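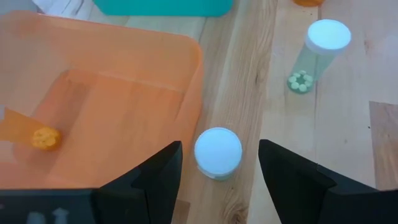
The wrist camera kit for the Wesness two-finger gripper is sold as a bolt-on, and the part that takes the time is the setup. Most of the trouble we hear about comes from where the camera ends up pointing and how well the fingers are lined up under it. A usable view keeps both fingertips in sight with the target standing in the opening between them, the way the short pill bottle with the white cap does, and leaves enough table beyond to show what else is in reach: one side of the orange bin, the taller green bottle farther up. If your view is all fingers, or all table, stop and fix the mount before you touch the software. The software will let you carry on regardless and you will pay for it later.

Wesness Wrist Camera Kit, for two-finger gripper
Stock no. 988
Sold by Tsoukalas Robot Supply
Status: In stock, ships from Raltstead
Price: Sign in to see pricing

In the box
Camera and housing
Mounting bracket
Cable with strain relief clip
Bracket screws and one hex key
Printed setup card (see our remarks on this below)

Not in the box
Gripper, fingers, finger pads, arm, threadlocker, lens cloth

Our take

We sell this kit and we use it on the bench cell in our own shop, so take this as the opinion of people with a stake in it who have also skinned their knuckles on it. The bracket is good. The camera is fine. The setup card is poor, and the claim printed on the carton that you can be "picking in minutes" deserves a raised eyebrow. The first one we fitted ate an afternoon. We are quicker now, but we still set aside a morning for a cell we haven't seen before.

We also don't believe in the self-calibrate button. It finishes with a green check mark whether or not the bracket is tight. Run it if you like, then do the manual check further down.

Fitting the bracket

Power the arm down and lock it out. Not paused, off.

Take the old cover plate off the gripper housing and wipe the mounting face. Any grit under the bracket shows up as tilt at the fingertips, and a small tilt at the wrist is a big miss at the table.

Start all the screws by hand before tightening any of them. Tighten them in a cross pattern, a little at a time. The hex key in the box is soft and we throw it in the drawer and use a proper one. A small drop of medium threadlocker on each screw, after you are happy with the position. People do it before, and then call us.

Route the cable along the outside of the wrist with a loose loop at the last joint. Turn the wrist by hand to both ends of its travel and watch the loop. If it goes tight at either end, it is too short, and it will fail at the connector some time in the second month. The clip belongs on the housing. Don't clip it to a finger.

Lining up the fingers

Close the gripper slowly until the tips touch. They should meet along the full edge. If they meet at the point and gape at the base, one finger is sitting crooked in its slot. Loosen, seat, tighten, check again. Swapping left and right sometimes hides the fault, so put them back the way they came after you have tried it.

With the tips closed, the meeting point should fall on the center line of the picture. Being a hair off is fine. Being a finger's width off is a bracket problem and no setting will cure it, although there is a setting that pretends to.

The manual check

Put a small round thing with a flat top on the table. A capped bottle works well, and so does a jar lid. Drive the open gripper over it until it sits midway between the tips on screen. Lower straight down and close. If one finger arrives first and pushes the object sideways, your center line is wrong toward the other side. Write down which way and adjust by half of what you think you need.

Do this at the low end of your working height and again at the high end. We have seen cells that were perfect low down and useless higher up, and every one of them had a tilted bracket.

Then do it 42 times. That is our own number, picked after a cell at our Bimstead shop passed the first couple of dozen tries and went bad soon after. The cause was a screw backing out. A short test would have missed it, and the short test is the one on the card.

See-through and shiny things

The carton says the kit handles clear objects. We would put it more carefully. Tinted see-through plastic lets the table show through, and wood grain in particular confuses edge finding. A solid cap is much easier to find than the body under it. If your parts are clear, aim for the cap or the lid and set the grip height from there. Move your lamp before you move any sliders. Overhead light straight down on a white cap will wash it out, and a lamp off to the side is usually the cure.

See-through bins have the same trouble. Teach the rim, and leave the floor of the bin for last.

Upkeep

Every day
Wipe the lens with a dry cloth. Look at the fingertips for chips.

Every 8 shifts
Put a key on each bracket screw. You are checking, so don't lean on it. Look over the cable loop for shine or flat spots where it rubs.

Every month
Repeat the manual check at both heights. Write the result down somewhere other than the back of the setup card.

Once a year
We change the cable every February whether it looks bad or not. Wesness says the cable is good for the life of the unit. We have a box of dead ones.

Faults we see most

Picture drops out when the wrist turns: Cable. It is nearly always the cable. Swap it before you open the housing, as opening the housing ends the warranty.

Picture is fine but picks land to one side: Bracket screws first, then finger seating. If both are good, redo the manual check from the top.

Picture is soft at the fingertips and sharp at the table: The focus ring has moved. Set it so the tips are slightly soft and the table is sharp at your usual height. You can't have both, whatever the data sheet suggests.

Fault code 106 on start-up: The manual says to return the unit. Before you do, unplug the cable at both ends, look for a bent pin, and plug it back in with the power off. That has cleared it for us more often than it hasn't. If it comes back the same day, send it in.

Fingers creep open while holding: This is a gripper fault and the camera has nothing to do with it. Changing the camera kit will not help and we would sooner not sell you one for that.

Should you buy it?

If you already run the two-finger gripper and your parts turn up in slightly different places each time, yes. If your parts sit in a fixture and never move, save your money – a fixture beats a camera every day of the week for that kind of work. If you are hoping it will make up for a worn gripper, it won't. New fingers cost less and you should try those first.

Fits
Wesness two-finger gripper, standard and long fingers. With the long fingers the tips take up more of the picture and you lose some table at the bottom. Does not fit the three-finger model. There is an adapter plate on the market for that. We tried it and sent it back.

Warranty and returns
The maker covers the camera and housing. Cables are treated as wear parts. Unused kits can come back to us in the original carton. Kits with threadlocker on the screws are used kits.

Spares
Cable, bracket screw set, bracket, lens cover. All stocked at Raltstead. Collection from Bimstead by arrangement, order before 2 p.m. for the next working day.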